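I have spent most of March inside the Gradley trial, which lets you drive a pair of robot hands around a simulated table before anyone asks you to buy real ones. It took 14 minutes to install and 2 evenings to find the menu where you change the table height.

My chosen career path was washing-up. You pick a task from the list, the crockery loads, and you get on with it using the keyboard or, if you're Iida Vainio, a proper controller you brought from home.
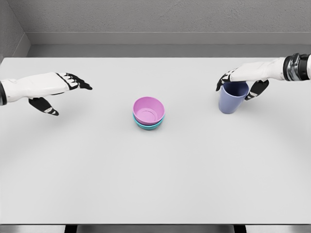

Right hand on the cup, bowls already nested, left hand awaiting instructions.

The grip is the good part. Fingers close at a speed you can set, and the default is sensible. The thumb has its own slider — I'd leave it alone. Less good is the help file, which runs to 163 pages and covers cups on page 140.

Then there's the price. The trial is free, but the full licence is 3,000 a year, and saving your own tasks is only in the full one. Iida thinks that's fair for a lab. I am a man with a spare room. I've asked Darano whether their cheaper kit does bowls, and they've promised to ring on Monday.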